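日本語で日記を書く練習

2025年10月11日

このブログを始めて、7か月になりました。はじめは英語で書いていましたが、今は全部日本語で書いています。速くはないです。短い文章でも、辞書を何度も開きます。

いちばん難しいのは、やはり「は」と「が」です。文法の本を読むと分かった気持ちになりますが、自分で書くとまた迷います。先週は「雨が降りました」と「雨は降りました」の間で、お茶が冷めるまで考えました。

ノートはFlomsideという店で買った、48ページの薄いものを使っています。今のノートで4冊目です。左のページに日記を書いて、右のページに新しい言葉を書きます。今週の言葉は「たわむ」と「そる」でした。紙にも板にも使えるそうですが、違いはまだよく分かりません。

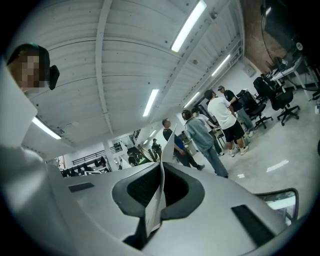
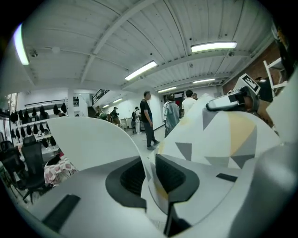 どちらも同じ日、室内で。白いものが多いです。

朝は6時に起きて、仕事の前に書きます。夜は疲れていて、助詞が全部「に」になってしまうからです。前の日の文章を朝に読み返すと、間違いが自分で見つかることもあって、少しうれしいです。

12月に試験を受けるつもりです。漢字は毎日しているので、あまり心配していません。聴解は心配です。ラジオの天気予報を聞いて、書き取りをしています。地名がとても速いです。

もし変な日本語がありましたら、コメントで教えてください。次は、敬語で失敗した話を書きます。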